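Histport handheld build - frame pacing and save transfer

dela_pena54
Build 14 is up. Docked mode holds its frame rate in the harbour level. Handheld still drops when the map is open. Anyone else?

ffoley
Same on mine. Turning off cloud shadows in the options fixes most of it.

Letay G
Disagree. Shadows made no difference here. The drops follow the autosave, so I'd blame card write speed. Set autosave to manual and test again.

ffoley
Tested with manual saves, 300 seconds in the same spot. Still drops with shadows on. Card is the one Toser bundled.

bdoherty
You may both be right. The patch notes of 28 May 2018 list two separate faults, one for shadows and one for saves. Bodesum has only closed the second.

Letay G
Fair enough, but the save fix isn't in build 14.

C_Mowat
Save transfer between consoles works if both are on the same build. My file was 3,679 blocks and copied first time. Do back up first - a failed copy wipes the target slot. For carrying two consoles to a meet-up I use hard cases inside an ordinary bag, and a red backpack with zips like the one on the table is plenty. Keep the chargers in a separate pocket. 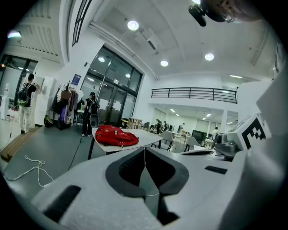
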